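The Brown Towel

My sister rang at seven to say she had found a buyer for the house in Zaddale, and could I be out by the end of July. I said I could. I had lived there alone for two years and did not own much.

I began with the cloth things, which are easy. Jeans, towels, the curtains from the back room. I fetched a cardboard box from the shop and folded everything on something green and square, because that was how our mother did it. She had a green baize card table and would not fold on anything else. A bed was too soft, she said, and a floor was for feet.
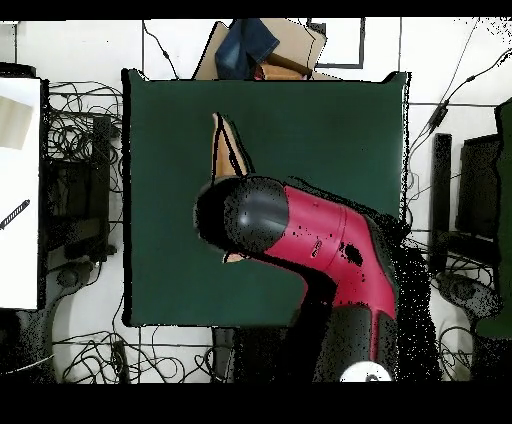
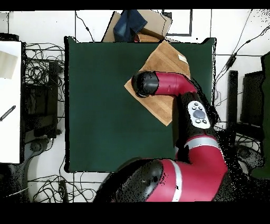 The denim had been my father's. He worked at Bennani, the boatyard, and wore it through at the knees every winter. My mother patched it every spring. After he died she kept it in the airing cupboard with the sheets, and when the house came to me I left it where it was.

I folded it in half and in half again. It was heavier than I remembered. Then I did the brown towel, which had come from a hotel in Avico on the one holiday the four of us took together. My mother always maintained that she had paid for it.

My sister came at noon with sandwiches. She looked in the box and took out the denim.

"You're not keeping this," she said.

"I was going to."

She held it against herself. It reached the floor. She was quiet for a bit, then she folded it up again, badly, and put it back on top.

"The buyer offered another 1000 for the furniture," she said.

"Including the card table?"

"I told him no — not the card table."

We ate the sandwiches on the back step. Afterwards she asked whether she might have the towel, and I said she could, and went to look for the tape.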